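Ticket: Treadmill readings wrong after console replacement
Product: BRTW home treadmill, folding base
Opened: 5/10/21
Opened by: Simin Soltani
Status: Open (was Closed, reopened by customer)

I'm reopening this because it was closed as "resolved, customer education" and I don't feel educated. The speed reading is wrong. I said so in the first ticket and was told to clean the console and restart. Cleaned, restarted, same numbers. The belt is slower than what it claims and the incline percentage is anybody's guess.

Console being wiped, both pictures:
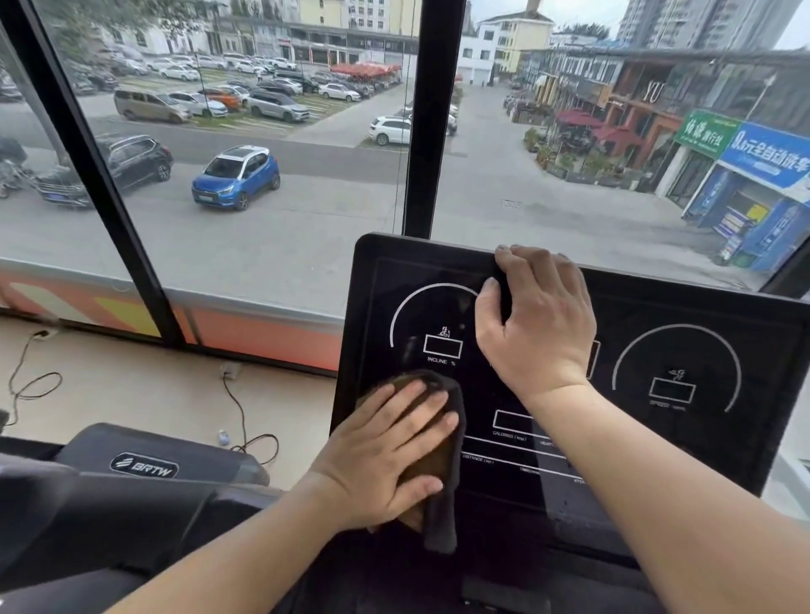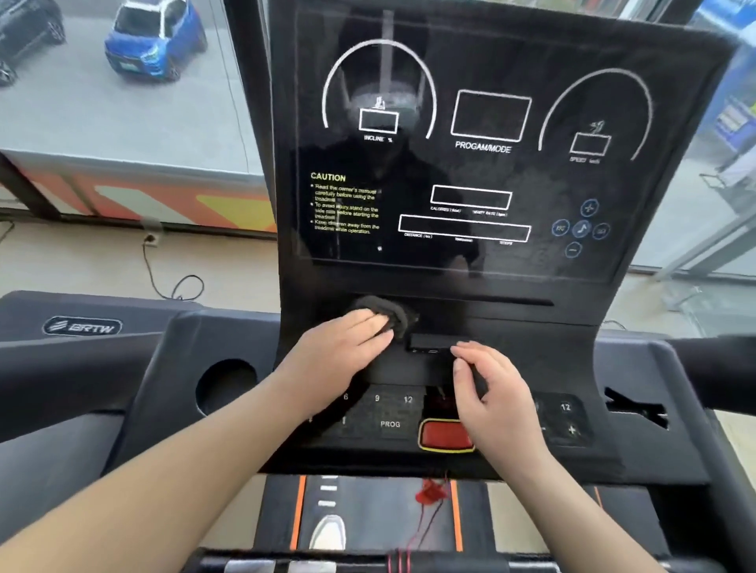 Marjan Naseri replied that cleaning only matters for buttons that stick or double-press, and that it should never have been given as a fix for a speed complaint. She asked for the belt length, a count of belt turns over one minute at a fixed setting, and whether the error gets bigger as the speed goes up. She also wanted to know if the unit had been moved recently.

Simin Soltani:
Thank you for at least asking something. No, it hasn't been moved. It has been in the same spot since the new console went on.

I don't have the belt length. The manual gives "running surface", which I take to be the part you stand on and not the whole loop. If you want the loop you'll have to tell me how to get it without taking the thing apart. I'm not removing the side rails for a warranty claim that I suspect is going to be turned down anyway.

Marjan Naseri:
No need to take anything apart. Power off, key out, plug out of the wall. Put a strip of masking tape across the belt at the front. Lay a tape measure along the deck, mark the belt at the end of the measured stretch, pull the belt back by hand until that mark is at the front, and measure again. Keep going until the masking tape comes round. Add it up. Write down the total in inches.

Then plug in, set a low speed, stand on the floor beside it and count how many times the tape passes in a minute. Do it once with nobody on the belt. Then have someone walk on it while you count again. Please send both counts. The second one matters more.

Simin Soltani:
Done. My neighbor walked and I counted. Worksheet attached to the ticket, so I won't type it all out again.

With the belt empty, at 2 mph, it matches the readout. I'll admit I wasn't expecting that. With a person on it the belt falls behind, and at 6 mph it's a lot worse. You can hear it too, a sort of drag each time a foot lands.

Before anyone writes back that this is normal: the old console didn't do it. I ran on this machine for two years and my times were close to what I got outdoors. Now I "run" a fast mile and barely sweat. I would love to believe I got fit over one weekend.

Marjan Naseri:
Good, that narrows it down. If the empty belt matches, then the roller size in the settings is probably right. A wrong roller setting would throw the reading off with or without a runner. Falling behind under load means one of these:

Belt slipping on the front roller (too loose)
Deck dry, so the motor is working too hard
Controller not reading the speed sensor, so the display shows what you asked for and not what you're getting

Try the deck first. Power off, slide your hand under the belt toward the middle. It should feel slightly slick. If it feels dry or dusty, it needs silicone. Then the tension: you should be able to lift the edge of the belt a little at the midpoint. If it lifts easily to your wrist, it's loose. Turn both rear bolts a quarter turn clockwise, the same on each side, and test again. No more than that in one go.

Simin Soltani:
Deck was dry. I used the Briltau silicone that came in the box, both sides, and walked it in at low speed for a few minutes like the leaflet says. Tension was fine as far as I can judge, so I left the bolts alone.

It's quieter. The drag noise is mostly gone. The reading is still wrong with somebody on it, less than before but still wrong. I counted it again and my neighbor counted separately and we got the same number.

So I'm back to your third item, which I notice is the only one that would be your fault and not mine. If the display is only repeating back the speed I asked for, then it isn't a speedometer, it's a sticker. How do I check that?

Also, nobody has answered me about the incline. I put a carpenter's level and a ruler on the deck with the incline at its top setting. The rise doesn't come anywhere near the percentage shown.

Marjan Naseri:
Fair point on the incline, it got dropped when the first ticket was closed. I've added it to this one. Run the incline calibration: hold Stop and Speed Up together for 6 seconds with the key in and nobody on the deck. It should go all the way up and all the way down by itself. Keep pets and feet clear. If your console doesn't respond to that combination, tell me, the newer boards use a different one.

For the sensor, look under the motor cover next to the front roller pulley. There's a small magnet on the pulley and a sensor facing it. The gap should be very small. After a console swap the wire sometimes gets pulled and the sensor tips away. Unplug the machine first and wait 10 minutes before you take the cover off.

Simin Soltani:
The incline went up, stopped, came down, and now shows zero at the bottom. I measured at the top again. Closer. I'd still call it generous.

The sensor was tipped. I could see it without touching it. The wire was pulled tight across the corner of the housing, and I didn't do that, the Zivuscombe installer did. I pushed it back and it leaned out again as soon as I let go. The wire is too short for where it has been routed.

I don't want a suggestion about tape. I want a longer lead or somebody to come out and route it properly, and I want it written down that it was the install.

Marjan Naseri:
Noted on the ticket as an installation fault. I've ordered the 40 inch lead, part comes from Sial, not from us, so the tracking will have their name on it. Please leave the cover on and don't run above walking speed until it's fitted.

Simin Soltani:
I'll believe it when the box is here. Leave this open, please. Last time I was thanked for my patience and closed an hour later.

Status: Waiting on part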